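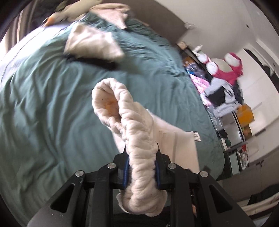

Monday, before breakfast

Emptied the Fullska at first light and weighed the tank water on the kitchen scales: 941 g net of the jug. The machine ran for seven hours on the timer, in the back bedroom, door shut, window shut. The plug-in meter showed a steady draw of 198 W whenever I looked at it, so call it 1.39 kWh for the night, or 679 g of water per kWh. That is better than last week, when I left the door open and was in effect drying the landing and the stairs as well.

Relative humidity in the back bedroom at lights out was 71 per cent at 17 degrees. This morning it was 54 per cent at 19. The rise in temperature accounts for part of the drop, which I keep having to remind myself of. Working it back to absolute terms, the air went from 10.3 to 8.8 g per cubic metre. The room is 30 cubic metres, so the air itself gave up only 45 g. The other 896 g came out of the walls, the bedding, the clothes horse and whatever leaked in under the door. I had never done that sum before. It explains why the reading climbs back so quickly once the machine stops.

Mid-morning

Outside air at Waltport was 5 degrees and 88 per cent according to the thermometer on the shed, or 6.0 g per cubic metre. This is drier than the air in the house, damp as it feels on the face. Opened both upstairs windows wide for a quarter of an hour. Bedroom went down to 15 degrees and 48 per cent, then came back to 56 per cent within the hour with the windows closed and the radiator on low. I put the difference down to the plaster on the north wall.

The pin meter gave 19 on that wall at skirting height and 14 at shoulder height. It is calibrated for timber, so on plaster the numbers are only good for comparing one spot with another. The pencil crosses are still where I put them in the autumn and I took the readings on the crosses. No change at the skirting since the gutter was done. The paint behind the chest of drawers is sound. The corner by the window has the same grey speckle as before, no larger, wiped down again with the usual solution and left.

Sorted textiles on the bed while the windows were open. The airing cupboard is the worst-ventilated space in the house and everything on the bottom shelf had picked up the smell, so the lot has to be aired or washed in turn. Knits go flat, never on the horse, as they hold water in the hems and stretch.
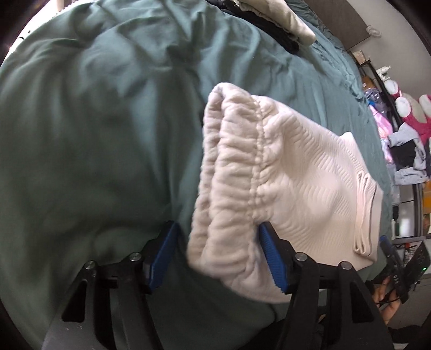

Cotton is simpler. I weigh each load as it comes out of the drum and again when it goes away, and the difference is what the room has to deal with. A full load spun at 1200 gives off a little over two litres. At 1400 it gives off a third less, and the extra electricity for the faster spin is too small to read on my meter. I shall stop using the lower setting for sheets and towels. Wool stays on its own programme.

The Kendala fan went on the landing at its lowest speed, pointing at the horse from the side. Tried it first from underneath, where it dried the lower rail well and did next to nothing for the top one. From the side the load is more even. I have not measured this properly and would need two similar loads on two similar days, which in February is asking a good deal.

Afternoon

Sevim Kaplan rang from Kneževič about the extractor. They can fit the one with the humidity sensor in place of the pull-cord unit, same hole, same ducting, but she wants the duct run looked at first as it sags in the loft and there may be water lying in it. I went up with a torch. There is a dip between the second and third joists, and when I lifted the low point something ran back towards the bathroom. Propped it on an offcut so that it falls to the outside wall. The insulation underneath was stained but firm. Rang her back and left a message with the diameter, which is 100 mm, and the length, which is a shade under three metres.

She had asked about trickle vents too. The bedroom windows have them, painted shut by whoever was here before. Ran a blade round both. The left one now slides, the right one is stuck at one end and I did not want to force it. Will try a hairdryer on the paint.

Moved the second hygrometer into the airing cupboard, top shelf, after leaving it beside the first one for the afternoon. They disagree by 2 per cent, the second reading higher, so from now on I subtract that. Shelf lined with slats in place of the solid board. The mattress pad and the spare towels will go on the upper shelf and the bottom one stays clear.

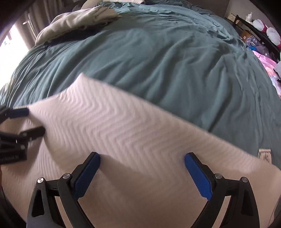

Evening

Back bedroom 58 per cent at 18 degrees. Cupboard 63 corrected, door ajar. Cooked with lids on and the kitchen door shut, and the hall did not move from 55.

Filter on the Fullska rinsed and put back. Timer set for the same hours, same fan speed, but this time with no washing in the room, to see how much of the 941 g belongs to the walls.

To do: hairdryer on the right-hand vent, silicone for the window board, ring the gutter man about the downpipe bracket, new batteries for the pin meter.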